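March 9, 2023

# Marwat and wife Zarmina expecting in July

Lovely news from the Belus dressing room! Opening batter Waqas Marwat and his wife Zarmina are expecting their first child in July, and the club's supporters have been sending good wishes ever since he let it slip at the Kakakhel awards dinner.

The pair met at university, where she was studying to be a vet, and they've been married for two years. She gave up a job she loved at a practice in Pastivetti when he signed -- a move of 1,186 miles -- and has since found work at a small animal clinic near the ground.
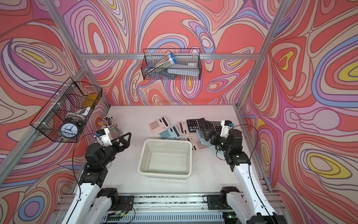

Zarmina rarely misses a home match, and she was there last season when Marwat finished with 455 runs, his best return yet. "She knows my batting better than the coaches do," he said.

Teammate Severyn Tkachuk has already bought the baby a tiny club shirt. Marwat will miss the Gulluvico tour to be at home for the birth, with the full backing of his captain.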